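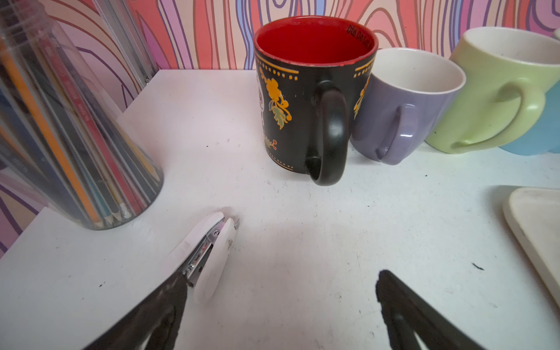 特勒勒姆（Turelham）的阿什比（Ashby）绘画室从11月起停止提供一次性纸杯，改由来画画的人使用公用马克杯。绘画室设在布鲁伦赛德（Bruronside）旧邮局楼的二层，由玛丽索尔·马尔凯蒂（Marisol Marchetti）负责日常管理。她介绍，新办法先试行到明年春季课程开始前，届时再决定是否长期保留。公用杯平时就放在白色桌面上，靠着印有波浪纹的彩色墙纸排开，有内壁为红色、外面画着黄花的黑色杯子，也有淡紫、浅绿和浅蓝的单色杯，旁边的透明圆筒里插着铅笔和彩色铅笔。杯子大多由学员和附近居民捐出，款式不统一，绘画室也没有打算再统一购置。

马尔凯蒂说，纸杯的用量是在整理去年的采购单时才引起注意的。绘画室去年一共买了800个纸杯，多数用于冲茶，也有一部分被拿去涮笔。涮笔用过的纸杯沾有颜料，没有办法回收，只能和其他垃圾一起处理。她把采购单贴在门边的公告板上，请学员提意见，两周内收到的回复大多赞成换成可以清洗的杯子。

反对的意见也有。有学员担心，喝水的杯子和涮笔的杯子混在一起，不容易分清。绘画室因此作了规定：有把手的马克杯只用来喝水喝茶，涮笔一律使用水槽下面的玻璃罐。玻璃罐由常来上水彩课的学员从家里带来，原先装的是果酱和腌菜，标签已经泡掉。规定写在一张纸上，贴在水槽旁边的墙上，字号比较大，方便晚间班的学员看清。

负责水彩课的希娜·莫厄特（Sheena Mowat）表示，她上课时会先请新来的人看一遍这张纸。她的课以静物为主，杯子本来就是常用的题材。换用公用杯以后，学员画的和喝的有时候是同一批东西，她要求学员在画完之前不要移动桌上的杯子，想喝茶可以从柜子里另拿一个。她说，颜色深、里外不同色的杯子比较难画，杯口内侧的反光不容易处理，初学者可以先从浅色的单色杯开始。

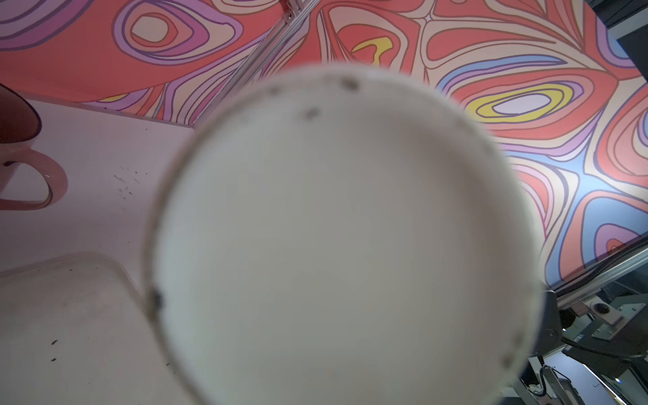 杯子的清洗由每个班次自己负责。上午班下课后，杯子在走廊尽头的小厨房里洗好，倒扣在架子上晾着；下午班的人到了以后自行取用。晚间班结束得晚，小厨房要提前锁门，当班的老师会把杯子收进一个塑料盆，第二天早上再洗。哈马德·奥拉克扎伊（Hammad Orakzai）教晚间的人像素描，他说刚开始那几次总有人忘记把杯子放进盆里，现在下课前他会提醒一遍。

绘画室的开放时间没有变化，上午班从10时开始，下午班从2时开始，晚间班在晚饭以后。不上课的时段，登记过的居民可以进来自己画，桌上的铅笔和彩色铅笔可以随便使用，用完放回笔筒。自带的纸张和颜料需要自己带走，没有画完的作品可以夹在画架后面的大纸夹里，写上名字和日期。目前登记在册的有75人，其中一部分只在学校放假时来。

墙纸也有人问起。墙纸是绘画室搬到布鲁伦赛德时换的，图案由一圈一圈的曲线组成，以粉红、珊瑚色和紫色为主，看上去有些像木纹。马尔凯蒂说，原来的墙面是灰色的，旧钉孔很多，重新抹平的报价超出了预算，后来决定直接贴墙纸。贴上以后，一部分学员觉得颜色太满，画静物时背景不好处理，也有学员专门把画架搬过来画墙纸。莫厄特在课上准备了几块素色的布，不想画花纹的人可以把布挂在静物后面。

儿童班的情况有所不同。教儿童班的伊尔凡·拉沙里（Irfan Lashari）说，他的学生用的是绘画室另外准备的塑料杯，不和成人班混用。有家长希望孩子也能用自己的杯子，绘画室同意了，条件是杯底要贴上姓名。拉沙里在11月的课上安排了一次画杯子的练习，每个孩子带一个家里的杯子来，先画外形，再画上面的图案。画得比较完整的作品会挂在楼梯间，展出到下个月。

为了换杯子，绘画室添置了架子和一个带盖的洗碗盆，花费14英镑，从材料费中支出。马尔凯蒂说，省下来的纸杯钱会用来补充彩色铅笔，红色和橙色用得最快，单支补货比整盒购买更合算。绘画室所用的铅笔一部分向镇上的科塔诺（Kotano）文具店订购，店主达尼亚尔·基亚尼（Daniyal Kiani）答应把橱窗里陈列过的笔折价卖给绘画室。

基亚尼本人也在店里放了一个收杯子的纸箱。他说，送来的杯子里有一些带缺口，喝水容易划到嘴，绘画室不收，他就留在店里插笔或者种小盆栽。他请居民在送杯子之前先看一下杯口和把手，有裂纹的不要放进箱子。保温杯和玻璃高脚杯也不在接收范围之内，绘画室的架子放不下。

绘画室提醒，公用杯不能带出楼外。前段时间有人把茶端到楼下的停车场去喝，杯子后来放在围栏上没有拿回来。楼下的住户也提过，希望晚间班的人下楼时不要在楼梯上停留聊天，绘画室已经把这一条和用杯规定写在了一起。

下一期水彩课的报名表放在绘画室门口，也可以在科塔诺文具店领取。第一次来的人不需要自带画具，围裙由绘画室提供。需要使用楼内电梯的学员请提前告知当班老师，电梯钥匙保管在一层的收发室。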